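About Mano

Mano is a small cleaning and turnover company. We look after bathrooms, washrooms and small kitchens in rental apartments, studios and shared workspaces. We started with one building and a borrowed cart, and we now cover 45 addresses from a single office. Most of our customers are property managers, and the rest are people who own one or two units and live too far away to check on them.

The bathroom is the room guests complain about most, so we begin there. A standard visit starts at the sink. Everything that stands on the counter is moved, the counter is wiped to the wall, and the bottles go back where they were. Small items left lying by the basin are picked up before any water is run. The faucet is done last, with a dry cloth.

We do not replace a customer's soap or sanitizer with our own brand unless asked. If a pump bottle is low, it goes on the visit sheet and the customer decides.

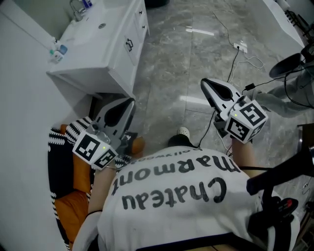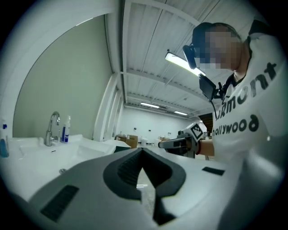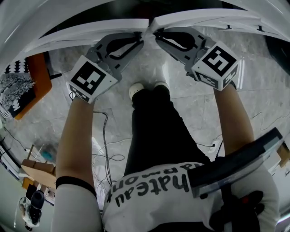

Floors come after the counter and the cabinet fronts. Tile is swept, then mopped toward the door, and the grout lines get a brush every fourth visit. Chairs and cushions are lifted off the floor first. Knitted covers are shaken out by hand and never put in a dryer.

Anything large and light, such as a folding panel or a plastic sheet, is held with both hands and kept clear of the walls. We added that to the house rules after paying to repaint two hallways.

Our services

Bevel is the regular plan. It covers one bathroom and one sink area on a fixed schedule, up to 600 square feet in total. Larger units are quoted separately.

Tam is the one-time visit, for move-outs and the end of a season. It includes the inside of the vanity cabinet, the drain and the light switches. October is our busiest month for Tam visits, and we ask for two weeks' notice.

We completed 1106 visits in our last full year, and 700 of them were on the Bevel plan. Towels and sheets are washed by Truvari, a laundry two blocks from our office, and come back folded and tagged by unit.

Keys and access codes are kept in a locked cabinet and signed out for each visit. If something is damaged while we are there, we report it the same day and send a photo. Requests for a quote can be made through the contact form. Please include the number of sinks.

Page updated July 31, 2021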